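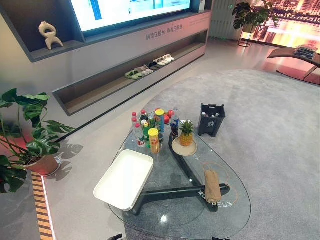
电视墙下方的木色搁槽里摆着一排拖鞋。本报资料图

# Dema小区楼板隔音改造开工，首批涉及六栋楼

2024年3月28日，Prukano市Dema小区楼板隔音改造工程正式开工。首批施工范围为小区北侧六栋住宅楼，共247户。工程由Maltham建筑服务公司承担，计划在今年10月底前全部完成并交付验收。

Dema小区位于Pană街西段，住宅以小户型为主，主力户型面积60平方米。由于建成时间较早，多数楼栋的楼板上只做了一层水泥找平，没有铺设减振材料。楼上走动、拖拽椅子、孩子跑跳的声音，楼下听得比较清楚。去年小区物业登记的邻里纠纷中，与楼板撞击声有关的占了一多半，其中不少是同两户人家反复投诉。

改造方案去年秋天开始征求意见，前后改过三稿。第一稿打算在楼下住户的天花板加装隔声吊顶，入户量房之后发现，部分房屋层高偏低，再做吊顶会让人觉得压抑，不少住户也不愿意拆掉现有灯具。第二稿改为从楼上地面处理，但要求全屋清空，住户需要搬出居住，反对的人更多。目前采用的第三稿仍从地面入手，分房间施工：先拆除原有地面，铺一层减振垫，再浇筑薄层砂浆，最后恢复面层。卧室和客厅为必做项目，厨房和卫生间涉及防水，不在本次范围之内。

Maltham公司现场负责人Erdal Kozan介绍，单户从进场到恢复面层的工期为29天，大部分时间用于砂浆养护。施工时先做卧室，等卧室可以正常使用后再做客厅，住户在整个过程中可以留在家里。“最麻烦的是家具。大衣柜、整面墙的电视柜搬不动，也不建议搬。我们会沿着柜体边缘切割，把垫层收在柜脚外面，柜子底下保持原样。”

他说，这样处理后，柜体下方的楼板没有减振层，但人不会在那里走动，对隔音效果影响有限。施工队更在意的是墙边。减振垫沿墙要向上翻起一段，让砂浆层与墙体脱开，否则声音会顺着墙面传下去，地面做得再厚也不起作用。验收时，墙边翻边会单独检查一遍，检查合格后才能安装踢脚线。

地面做完后会比原来略高，部分入户门和房间门需要裁短。裁门费用包含在工程款内，由施工队统一处理。住户自己更换过的防盗门如果不适合裁切，改在门槛处做斜坡过渡。此前有住户担心地暖受影响，方案也作了说明：已经自行安装地暖的房屋暂不施工，先登记，待设计单位出具单独做法后再安排。

费用方面，公共补贴承担大部分，其余由住户与物业维修资金分担。住户应付的部分可以一次付清，也可以分六期随物业费缴纳。面层材料在标准范围内任选，住户想用更贵的地板，只补差价。出租房由房主签字，租客负责配合入户时间，开工前物业会把排期同时发给双方。

住在三号楼的Alcides Vasconcelos是首批签字的住户之一。他家楼上有两个上小学的孩子，晚上写完作业常在客厅里跑。“上去说过几次，人家也很客气，给孩子买了软底拖鞋，椅子腿也套了毛毡。好了一阵，可总不能让孩子在家里不走路。”他说，自己家楼下住着一对老人，所以也希望自家地面早一点做完。

也有住户仍在观望。一位家住顶层的居民表示，自己头上没有邻居，做与不做对自家没有差别，却要忍受一个月的灰尘和噪声。物业方面表示，顶层住户的地面正是下一层的天花板，工作人员会继续上门沟通，不会强制施工。按照规定，同一单元同意施工的住户达到三分之二即可排期，未签字的住户可以在该单元收尾之前随时补签。目前首批各单元均已超过这一比例。

施工时间定为上午八点半至中午十二点、下午两点至六点，周末及节假日不进行拆除和切割作业。高考和中考期间全部停工。建筑垃圾装袋后由东侧货梯运出，没有货梯的楼栋在楼道内铺设保护板，每天收工后清扫。小区北门外临时划出一块堆料区，原有的九个停车位暂时挪到Pană街一侧，持小区停车证的车辆夜间停放不收费。

工程质量由第三方检测单位抽测。每个单元在改造前后各选两户，用标准撞击器测量楼下房间的声级，两次结果并列张贴在单元门口。改造前的测量已于上周完成，数据将在首户完工后一并公布。

小区南侧其余楼栋列入第二批，开工时间视首批检测结果确定。需要查询排期或补签协议的住户，可在工作日携带身份证件和房屋权属证明到物业服务中心二楼办理，也可以在单元群内向楼长登记，由工作人员上门。

（本报记者报道）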